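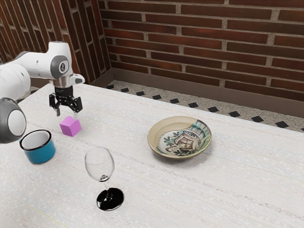

Community hall hire – end of event inspection checklist

Mornoten Hall, main room, kitchen and foyer
Inspection date: 2020-01-15
Result: passed, four items to follow up

Mark each item OK, FIX or N/A. Write a comment against anything marked FIX. The bond is held until the sheet is signed.

MAIN ROOM

Exit doors open fully from inside – OK
Both sets checked. The left-hand door to the car park drags a little on the mat but opens with one push.

Exit signs lit – FIX
Sign over the side door flickers. Reported to Orkitari Electrical, who did the last round of testing in September.

Walkways clear, at least one metre – OK

Extension leads off the floor or taped down – FIX
Lead to the urn trolley was run across the doorway with no cover. Cable cover is in the storeroom, bottom shelf. Hirers need to be shown where it is at key pickup.

Trestle tables locked and level – OK
One leg catch is stiff. Lift the table slightly before pushing the catch across.

Tablecloths clear of walkways and heaters – OK
Cloths must not hang low enough to be stepped on. Clip them at the corners if the fans are going.
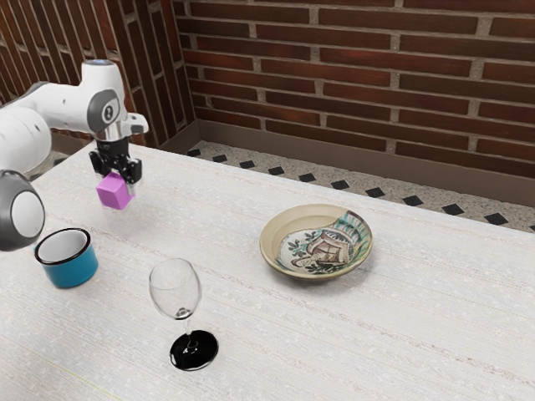 White cloth on the long table, with a cup and a small pink cube.

Chairs stacked no more than four high – OK
The old stacks of six behind the stage have been split up.

KITCHEN

Gas off at the wall – OK

Fire blanket and extinguisher in place – OK
Tag on the extinguisher is current. Pin and seal intact.

Urn emptied and unplugged – FIX
Unplugged but still half full. Hirers often forget this one, so the sign has been moved from the cupboard door to the wall above the power point.

Fridge empty, door wedged open – N/A
Fridge left running for the next hirer.

Floor mopped, no grease at the stove – OK

Sharp knives back in the block – OK

FOYER AND OUTSIDE

Capacity notice displayed – OK
Limit is 200 people standing. This includes helpers and the band.

Ramp and handrail sound – FIX
Handrail is loose at the bottom bracket. Two screws have pulled out of the timber. Tape is on it for now – it needs longer screws or a new bracket.

Bins out, lids closed – OK

Outside lights on timer – OK

GENERAL COMMENTS

The bond for evening events is now $500. It is returned in full when all FIX items on the sheet are down to wear and tear, as they are here apart from the lead and the urn. A reminder has been sent and no money will be kept this time.

Please check the first aid kit at the next inspection. It was locked in the office and could not be looked at.

We use cookies to remember your settings. By continuing to use this site you accept our cookie policy.

© Mornoten Hall | Contact | Back to top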